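Music box disc

A music box disc is a flat, round metal plate used as the interchangeable tune carrier of a disc musical box. It replaced the pinned cylinder in many household instruments of the late 19th century, mainly because a disc could be stamped by machine and sold separately from the box.

Construction

Discs are cut from sheet steel or zinc. A hole at the center fits over a spindle on the bedplate, and a pressure bar with small rollers is lowered across the disc to hold it level. On the underside, projections are formed by punching out narrow tongues of metal and bending them over. Some later makers did away with projections and used slots alone.

Discs are driven in one of two ways. In center drive, a peg on the driving plate enters a second, smaller hole near the spindle. In edge drive, a toothed wheel engages a row of holes or notches at the rim.

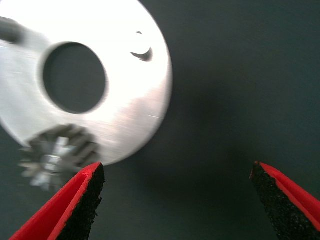

The projections do not pluck the comb directly. Each one turns a star wheel, a small gear with pointed teeth mounted on a shaft between the disc and the comb. As the star wheel turns, one of its points lifts and releases a tooth of the comb, which sounds the note. Brakes or dampers stop the tooth before it is plucked again.

Sizes

Discs were not standardized, and those of one maker rarely play on the boxes of another. The Pitico table model took a disc of 225 mm, while the larger Baert used one of 271 mm. Upright coin-operated machines such as the Ralteron played discs of 700 mm. The Destik catalog listed more than 100 tunes, chiefly hymns, waltzes and opera airs.

Care

Discs are best stored upright in paper sleeves. Zinc discs bend easily, and a warped disc may skip notes or jam the star wheels. Surface rust on steel can be removed with fine bronze wool, working away from the projections. Oil should not be left on the disc, as it collects dust and carries it into the dampers.

See also: Cylinder musical box; Comb (music); Star wheel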